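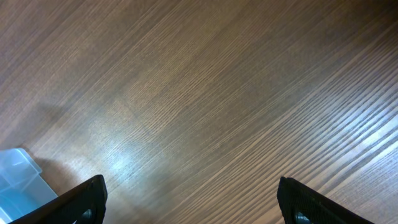 Huvasari desk top, medium brown, four months on

I bought this top in July to replace a white one that showed every mark. It came in a flat box with 12 screws, a short leaflet and no legs. I put it on the trestles I already had, and the job took 30 minutes with one other person holding the far end.

The colour is a mid to dark brown with lighter tan and greyish streaks running through it. The grain is strong. If you want something quiet under your papers, look at a plainer finish. I like it, and it hides crumbs and dust well between wipes.

The surface does catch the light. My desk lamp leaves a pale patch on it in the evening, and I moved the lamp back to the wall side to stop it bothering me when I read. A matt top would be better for anyone who sits facing a window.

Cleaning is simple. I use a damp cloth and nothing else. Tea wipes off if you get to it the same day. Felt pen took longer -- I had to go over it four times with soapy water and there is still a trace near the back edge.

I keep my small parts in plastic tubs and slide them about all day. No scratches so far. A metal ruler did leave a thin line, which only shows from one side.

Two complaints. The screw holes underneath are not drilled, so you need your own drill. One corner also arrived slightly crushed. Huvasari sent a repair stick after eight days, and the colour match is fair.

I would buy it again at the sale price. At full price I would look at the Jurnico one first.

Noémie Robichaud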